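Subject: Re: [Walness-table] What fruit to put out for the September meetings
Date: 12 September 2026 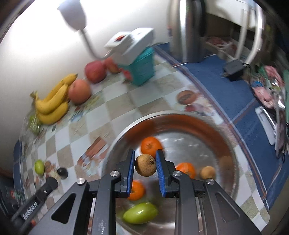
Three mandarins and the small brown fruit in the steel bowl, on the checked tablecloth.

Dear all,

Thank you for the many answers on fruit. I put the question below again, so that those who joined this week can follow.

> On the list someone wrote:
> Our budget for each meeting is small and half of the grapes were
> thrown away last time. Can we agree on fruit that people can take
> with the fingers, without a knife and without plates? Also, which
> bowl do we use? The glass one is too heavy to carry up the stairs
> at Corkton Street.

First the bowl. I vote for the wide steel one. It is shallow, so you see everything that is inside and the fruit at the bottom is not pressed by the fruit on top. It is also light, and it can go under the tap after the meeting. The glass one can stay in the cupboard for salads.

Now the fruit. Mandarins are the easy choice, because everyone can peel them. I bought a net of 10 at Zacharopoulos in Murnbridge and they were sweet, with few seeds. Please take them out of the net before you come – the last time we had to look for scissors.

The small round brown ones raised some questions on the list. The skin is dull and has very fine speckles, and there is a little pale scar where the stem was. Several of you asked if they must be peeled. I do not want to give a wrong name here, so if you know this fruit well, please write how you eat it at home. Until then I would not put more than a few in the bowl.

There is one long yellow-green fruit in the bowl too, with a shiny skin. One such fruit between the round ones looks nice, but it is not practical for sharing if we want no knife. I suggest we leave it out for the meetings.

For the table, I prefer the cloth with the white, gray-green and beige checks. It is a quiet pattern and the orange color looks good on it. Whoever takes it home to wash, please do not use the dryer.

We still need 4 people to bring fruit in September. Please answer to the whole list and not only to me, so that we do not get mandarins from everybody on the same evening.

With kind regards from Walness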